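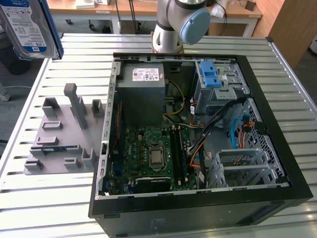
Unit 4: Keeping and Disposing of Office Records

Course: Office Administration II
Handout revised 16/06/2026
Read before class: Ovwood case file, pages 18 to 38

1. What counts as a record

A record is any document that shows what an office did, decided, paid or agreed to. The form doesn't matter. A signed lease is a record, and so is the email that changed its start date. Drafts, extra copies and personal notes are usually not records, but they become records if someone acted on them.

2. The retention schedule

The schedule lists each type of record, how long it is kept, who is responsible for it, and what happens to it at the end. Write the type in the words the staff use. At Ovwood the schedule said "accounts payable vouchers" and the front desk said "bills," so the bills were filed under Miscellaneous for years.

The period starts from an event. For a contract, the event is the day it ends, and the day it was signed has no bearing. For a personnel file, it is the day the person leaves. Put the event in its own column.

3. Labels and the index

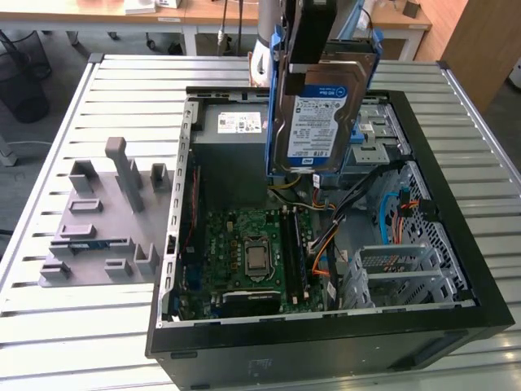 An index entry has to answer three questions for a person who has never seen the item: what is in it, what dates it covers, and when it may be destroyed. Paper boxes usually do well here, with a form glued to one end. Electronic storage does badly. The label on the hard drive in the blue caddy gives a WD logo and a capacity of 1 TB. A maker's label like that can't tell the office whether a drive holds payroll or holiday photos. Give each item its own number and write the same number in the index. In the Ovwood file, box 681 is entered twice with different contents. Find both entries and be ready to say which one you would trust.

4. Holds

A hold stops the schedule. If there is a lawsuit, an audit or a formal complaint, nothing connected with it may be destroyed, even if its period has run out. The hold goes out in writing and is lifted in writing.

5. Disposal

Check the schedule, check for holds, get the sign-off, then destroy. The disposal log shows the item number, the date, the method and the signature. It is kept permanently.

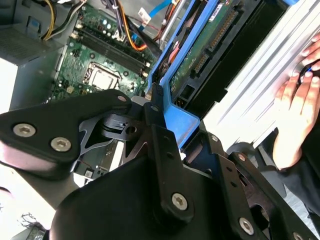 Catalina Montecinos disagrees with the order given above. In her notes on the Barrientos file she puts holds before the schedule, and says a clerk who finds an expired date first tends to stop looking. Either order is accepted on the exam if both checks appear in the log.

Assignment: draft a one-page schedule for the Tamex front office. It is worth 60 points. Use the blank form at the back of the packet.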